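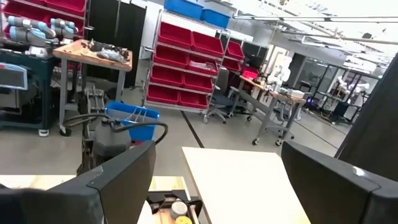 Benches, Bins and Storage: Frequently Asked Questions
Bemau Shared Workshop
Updated July 2018

Bench space

What comes with a bench?
A wood-topped table, a shelf space on the wire units, and red bins for small parts. Chairs and stools are shared. Task lights can be signed out at the front desk.

Can I pick which bench I get?
If more than one is open, yes. Ask Isla Munro at the desk for the current floor plan. The raised-edge tables go first. If you work with screws, bearings or anything else that rolls, put your name down for one early.

Can I move my table?
Tables on casters can be moved inside your own marked area. Lock the casters again when you are done. Tables without casters stay where they are unless staff help you move them. Do not drag them, even a few inches, as the feet cut the floor paint.

How much weight can a table hold?
300 pounds, spread over the whole top. If you have something heavier, talk to Alasdair Laing before you bring it in. The same limit applies whether the casters are locked or not.

Can I drill, cut or glue on the tabletop?
Only on a sacrificial board. We keep a stack of offcuts by the saw and you can take one for free. Put it down before you start, and clamp it if you are drilling. If the top gets damaged anyway, tell us. Light scratches are sanded out once a year at no charge. Burns, deep cuts and dried epoxy are billed to the bench holder.

Do I have to clear my bench at night?
No. You can leave work out on your own bench. Loose food, open solvents and anything plugged in and charging have to be put away. Shared tables must be cleared every night by closing.

Bins and trays

Which bins are mine to use?
Red bins on the wire shelving are assigned by bench. Your bench number is on the shelf label. Blue bins are for packing material and are open to everyone.

Can I have more red bins?
Extra bins are $13 each, paid once, and you keep them when you leave. We do not give refunds on returned bins. They have to fit on your assigned shelf. The floor under the shelving is kept clear.

Can I bring my own bins?
Yes, if they are stackable and no deeper than the shelf. Cardboard boxes are not allowed on the wire units. They sag through the gaps when they get old.

What do I do with the plastic bags parts come in?
If you still need the bag, fold it and put it in the bin with the parts. If it is clean and you don't need it, it goes in the bag collector next to the blue bins. Torn or oily bags go in the trash. Leaving parts on the table with the bag next to them is fine while you are working, but small parts need to be in a bin or tray before you go home if the table is shared.

I found parts and I don't know whose they are. Where do they go?
In the gray tub at the front desk, with a note saying where you found them. The tub is sorted at the end of each month. Unclaimed hardware goes into the common stock.

Can I leave things in the drawers and trays?
In your own, yes. Trays on shared tables are emptied weekly. Tape, batteries and hand tools get put back where they belong, and the rest goes to the tub.

Carts and shelving

Where do carts go when they're not in use?
Back to the edge of your area, wheels locked, with nothing sticking out into the walkway. The walkway is 42 inches wide and has to stay that way from the door to the back wall.

Can I coil cables and hang them on a cart?
Yes. Coil them loosely and keep them off the casters.

How high can I stack things on the wire shelving?
One bin high on the top shelf, two high on the others. Heavy items go on the bottom shelf. Never climb on the unit; there is a step stool behind the door.

Curtains

Can I close the black curtain around my area?
Yes, at any time, as long as the walkway stays open. Slide it by the leading edge and don't pull down on it. No grinding, soldering or hot work within six feet of a curtain, open or closed.

Can I pin things to the curtain?
No. Ask for a pinboard. We have several.

Cleaning and closing up

What am I responsible for?
Your own bench, the floor under it, and any shared table you used that day. Brooms and the shop vacuum are by the sink. Staff clean the walkways and empty the trash.

What can I use on the wood tops?
A damp cloth and a little dish soap. No bleach and no acetone. For glue, use the plastic scrapers in the drawer by the sink.

Is there an inspection?
Faizal Latuheru walks the floor once a week. If something needs fixing he leaves a yellow slip. You have seven days to take care of it. After three slips in a quarter we ask you to come in and talk.

Fees and moving out

What does a bench cost?
$99 a month, including one shelf space and its bins. A second shelf can be added if one is free; ask at the desk for the current rate.

How do I give up my bench?
Give 30 days' notice in writing to Harpreet Cormier. Empty your bins, wipe the tabletop and take your shelf label back to the desk. Anything left after your last day is held for two weeks and then cleared out.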